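讲稿备注：老桌布，新日子
（给自己看的，别照着念！）

开场先别急着放幻灯片。问一句：家里有奶奶或者外婆留下来的桌布的，举个手？等他们举完。然后讲我自己那块，在柜子里压了好多年，拿出来的时候折痕比花纹还清楚，我妈说“这种东西你也要”。要啊，怎么不要。

接着讲Povholm那次旧货市集。我去的时候是七月，热得要命，摊主是位老太太，一大摞桌布堆在纸箱里，随便翻。我翻到最底下，翻出来一块手绣的，角上有个小小的茶渍，她就便宜给我了。这里可以停一下，让大家笑。顺便提一句，茶渍到现在也没洗掉，我已经跟它和解了。

然后进入正题：印花和绣花怎么分。翻到背面看！绣花背面有线头，有走线；印花背面颜色一般会浅一些，有的几乎是白的。老的印花布洗多了，正面也会发白，这个时候就摸，摸手感。讲到这里把带来的布样传下去，从左边第一排开始传，记得提醒他们传回来（上次在Estness少收回来一块，心疼了好久）。

讲花色。蓝花配米白底，我个人最喜欢，耐看，放什么家具前面都压得住。红花的热闹，过年铺正好，平时铺久了眼睛累。大格子的适合小孩多的家，掉了饭粒也不显。这段别讲太长，上回讲花色讲了半天，后面洗涤都没时间了。
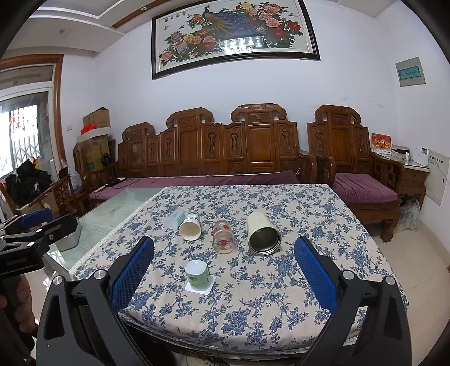
米白底蓝花的桌布，后面是雕花木座椅

放完这张讲搭配。雕花的老家具本身纹样就多，很多人怕“花上加花”，其实看底色，底色干净就不乱。墙要是白的，就更放心铺。真觉得乱，先把椅垫换成素的试试，别急着怪桌布。

洗涤部分，大家最爱问的，慢一点讲：
第一，冷水泡，别上来就热水，老布的蓝色有时候会跑。
第二，先在角落拿湿棉签擦一擦，棉签上有颜色就单独洗。
第三，别拧。卷在大毛巾里压一压，再平着晾。
熨的时候翻到反面熨，微微潮的时候最好熨。漂白剂这里一定要说重一点，千万不要，我毁过一块，现在是抹布。

收纳：卷着放，别叠。找个硬纸筒，外面包一层白棉布，再把桌布卷上去。实在没地方非叠不可的，每年换换折的地方，老折痕最容易断。樟脑丸别直接挨着布。

讲一下Nele Visser。我认识她是在Nundonness的缝补班上，她修桌布从来不藏补丁，破了洞就用对比色的线织上去，明晃晃的。我一开始觉得怪，后来自己那块磨破了边，也学着用橘色线补，现在来客人第一眼看的就是那个角，得意得很。这里可以把补过的那块举起来给大家看，举高点，后排看不见。

有人会问值不值钱。老实讲，多数不值。我最贵的一块花了127，买完心虚，藏了一个礼拜才敢铺。要收藏的另说，我讲的是拿来吃饭用的。桌布就是要弄脏的嘛。

结尾留时间提问。如果没人问，就自己抛一个：塑料桌布盖在布桌布上面，到底行不行？这个一抛出来准吵，我妈那辈全是赞成派，我反对，不过夏天吃西瓜的时候我也盖过……

散场前提醒：布样还回来！缝补班的报名纸在门口，笔也在那儿。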